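The border accord between Kurport and Luo is read as a friendship treaty. Its text is a customs schedule with 4 annexes, and only the second binds anyone.

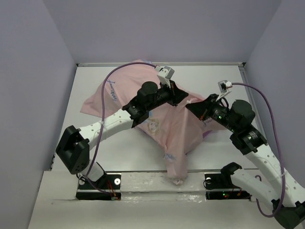

*Pink garment with "Journey" lettering, on a white platform.*

Annex 2 caps truck crossings at 2,486 a month. Luo had asked for 3,000. The gap matters more than the handshake - ministers change, quotas stay.

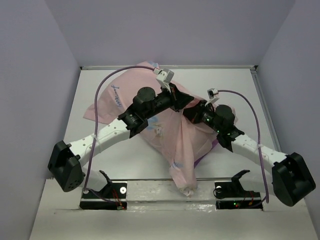

A quota without a shared register can't be checked, and the accord sets up no register. 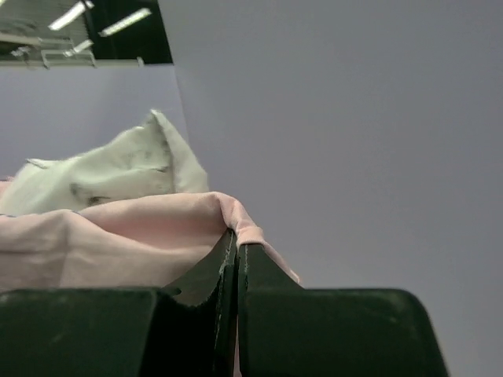
**By Dehua Fu** | January 23, 2022

Both capitals should publish crossing data before the August review.
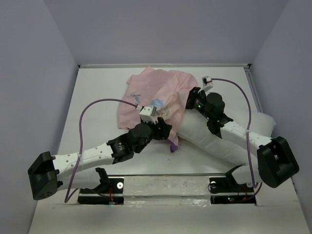 Filtasari objects that published counts would give each side a new grievance every month. I would accept that cost.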